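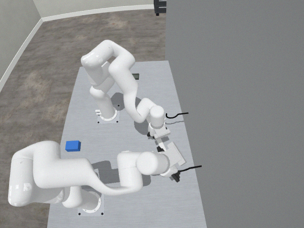

Pilgrims' vows are easier to understand when the small things people left behind can be seen together, Tracey Crabtree told supporters of the Grilow Collection when its new catalog was announced in Bruvness.

March 7, 2020 - Serberg, the publisher of religious history titles, will release "Left at the Shrine: Votive Offerings in the Grilow Collection" in April. The book is the first full catalog of the collection, which holds 2762 offerings left at Christian, Hindu and Buddhist shrines.

A votive offering is an object given to a shrine as thanks or as part of a request. Many of those in the catalog are stamped metal plaques in the form of an eye, a hand or a leg, left by people asking for a cure. Others are candles, clay lamps, painted boards and folded prayers.

The text was written by Dorothy Bunting, who spent nine years on the project. It is arranged by the kind of request - health, travel, harvest, children - and each chapter covers all three religions. An opening essay deals with offerings in the ancient Mediterranean, where the custom was well established more than 2000 years ago.
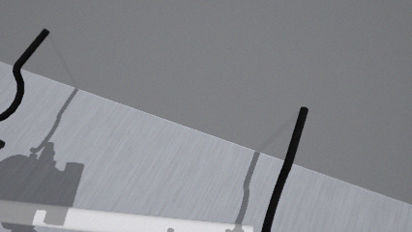
Two black cables and a light gray tabletop. Courtesy of Serberg.

The catalog has 300 pages and includes a glossary and an index of shrines. Where the name of a giver was written on an object, it has been left out of the printed entry if the offering is less than 100 years old.

"I wanted the prayers translated in full," Bunting said. "Earlier lists of the collection gave the material and the size and stopped there."

Bunting will give a talk at Dobson Hall in Bruvness in April. Admission is free. Review copies can be requested from the Serberg press office.

Recent releases
Serberg to reprint guide to monastery gardens
Dobson Hall spring talks on sacred music
Grilow Collection lends painted boards
New paperback: A Short History of Prayer Beads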